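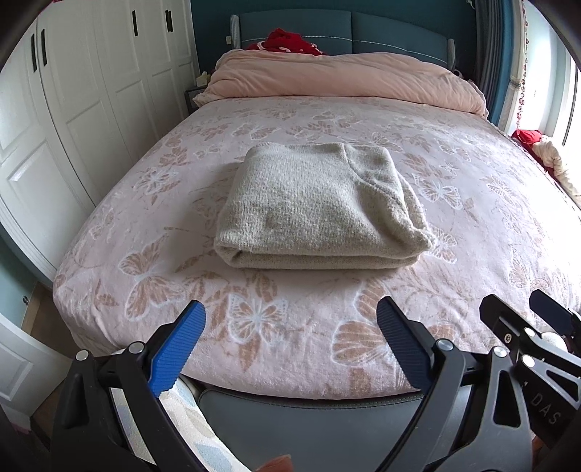
나는 차를 고칠 때 내가 뭘 고치는지 모르는 사람이다. 면허 딴 지 꽤 됐는데도 보닛을 열면 워셔액 넣는 구멍 말고는 자신이 없다. 그래서 정비소에서 무슨 말을 들으면 일단 고개부터 끄덕이고, 집에 와서 검색창을 붙잡고 후회한다. 지난 7월에도 그랬다. 브레이크에서 끽끽 소리가 나서 차를 맡겼는데, 견적서에 내가 처음 보는 항목이 줄줄이 적혀 있는 거다. 그날 낮 회색 니트를 개서 나비무늬 이불 위에 올려놓고는, 옷장에 넣을 생각도 안 하고 그 옆에 앉아 견적서만 몇 번을 읽었는지 모른다. 니트 한 벌은 이렇게 대충 네모나게 갤 줄 알면서 내 차 부품 이름은 하나도 모르는구나 싶어서 좀 웃기기도 하고.

그래서 오늘은 동네 정비소 얘기를 좀 하고 싶다. 정확히는, 정비소가 설명을 해 줘야 한다는 얘기다. 수리를 잘하는 건 당연한 거고(그건 돈 받고 하는 일이니까!) 내가 바라는 건 그 앞뒤에 붙는 말이다. 이걸 왜 갈아야 하는지, 지금 안 갈면 어떻게 되는지, 석 달 뒤에 와도 되는지. 이 세 가지만 말해 줘도 나 같은 손님은 충성 고객이 된다. 진짜로.

내 차는 Zasamport라는 소형 해치백이다. 중고로 샀고, 별명은 없다. 차에 이름 붙이는 친구들도 있던데 나는 그 정도로 다정하진 못하다. 처음엔 큰길가에 있는 Distberg 정비 체인점에 다녔다. 대기실 좋고, 커피 괜찮고, 접수하면 문자도 착착 온다. 그런데 문자에 오는 말이 늘 똑같다. "점검 결과 교체가 권장됩니다." 누가 권장하는데? 얼마나 권장하는데? 접수 창구에 물어보면 정비사님한테 확인해 보겠다고 하고, 정비사님은 유리 너머에서 다른 차 밑에 들어가 있다. 나는 결국 결제 동의 버튼을 누른다. 아마 다들 비슷하지 않을까.

그 브레이크 견적서를 들고 고민하다가 찾아간 곳이 Aselora라는 작은 정비소였다. 리프트가 2대뿐이고 간판 글씨도 좀 바랬다. 사장님 이름은 Ánh Đoàn. 이분은 말이 많다. 칭찬이다. 내 차 앞바퀴를 빼더니 나를 손짓으로 불러서 패드 두께를 보여 줬다. 새 패드를 옆에 나란히 대고 "이게 새것, 이게 손님 거" 하는데, 그제야 십 년 가까이 몰랐던 걸 단번에 알아들었다. 앞쪽은 갈 때가 됐고 뒤쪽은 아직 멀었다고 했다. 체인점 견적서에는 앞뒤가 다 들어 있었는데!

여기서 체인점이 사기를 쳤다고 말하려는 건 아니다. 미리 갈아서 나쁠 건 없다는 게 그쪽 방침일 수도 있고, 실제로 한꺼번에 가는 게 편한 사람도 있을 거다. 다만 나한테 고르라고 했어야 하지 않나. 뒤쪽은 여유가 있는데 같이 하시겠어요, 한마디면 됐다. 그랬으면 나는 귀찮아서라도 같이 해 달라고 했을 가능성이 높다. 돈 쓰는 게 싫었던 게 아니라 모르고 쓰는 게 싫었던 거다.

반론도 안다. 정비사인 사촌한테 이 얘기를 했더니 한숨부터 쉬었다. 손님마다 붙잡고 설명하면 하루에 차를 몇 대나 보겠냐고. 설명해 줘도 "그래서 얼마예요"만 묻는 사람이 태반이고, 어떤 사람은 유튜브에서 본 걸로 가르치려 든단다. 들으니 또 미안해졌다. 나도 검색해 온 걸 아는 척한 적이 있어서... 게다가 설명하는 시간은 공임표에 안 나온다. 타이어 돌려 끼우는 건 값이 있는데, 사람 안심시키는 건 값이 없다.

그럼 값을 매기면 되지 않나, 하는 게 내 생각이다. 점검비를 제대로 받고 대신 십 분을 써서 말해 주면 된다. 나는 기꺼이 낸다. 요즘은 공짜 점검이라고 크게 써 붙인 데가 많은데, 그 공짜가 어디서 메워지는지 생각하면 썩 반갑지도 않다. 점검이 공짜면 뭐라도 갈아야 정비소가 먹고사는 구조가 되어 버린다. 차라리 처음부터 점검비 얼마, 하고 적어 놓은 집이 마음 편하다.

사진도 좀 찍어 줬으면 좋겠다. Onu라는 차계부 앱을 쓰는데, 정비 기록에 사진을 붙이는 칸이 있다. 내 기록은 1,799건이나 되는데(주유까지 다 적는 사람이 나다) 정비 사진은 전부 Aselora에 다니기 시작한 뒤의 것이다. 갈아 낸 필터, 닳은 벨트, 오일 찍은 휴지 같은 것들. 남이 보면 지저분한 사진첩인데 나는 가끔 들여다본다. 다음에 정비소를 옮기더라도 이 사진은 내가 들고 갈 수 있다. 예전에는 뭘 물어봐도 "그때 뭐 갈았더라" 하고 얼버무렸는데 이제는 휴대폰을 내밀면 된다.

물론 작은 정비소라고 다 친절한 건 아니다. 이사 오기 전에 다니던 곳은 질문만 하면 "그냥 타세요"라고 했다. 그 말이 맞을 때도 있었겠지만 집에 가는 내내 찜찜했다. 반대로 큰 체인점에도 손님을 데리고 들어가서 보여 주는 분이 분명 있을 거다. 규모보다는 손님을 작업장 안으로 부르는 버릇이 있느냐의 문제 같다.

그러니까 혹시 나처럼 차를 모르는 분이 있다면, 다음번엔 그냥 보여 달라고 말해 보시길. 나도 처음엔 그 말이 안 나왔다. 의심하는 것처럼 들릴까 봐. "제가 잘 몰라서 그런데 직접 봐도 될까요?" 정도면 충분하다. 싫은 티를 내는 집이면 다음에 안 가면 그만이고. 참, 뒤쪽 패드는 아직도 안 갈았다. 겨울 지나고 한번 보자고 하셨다.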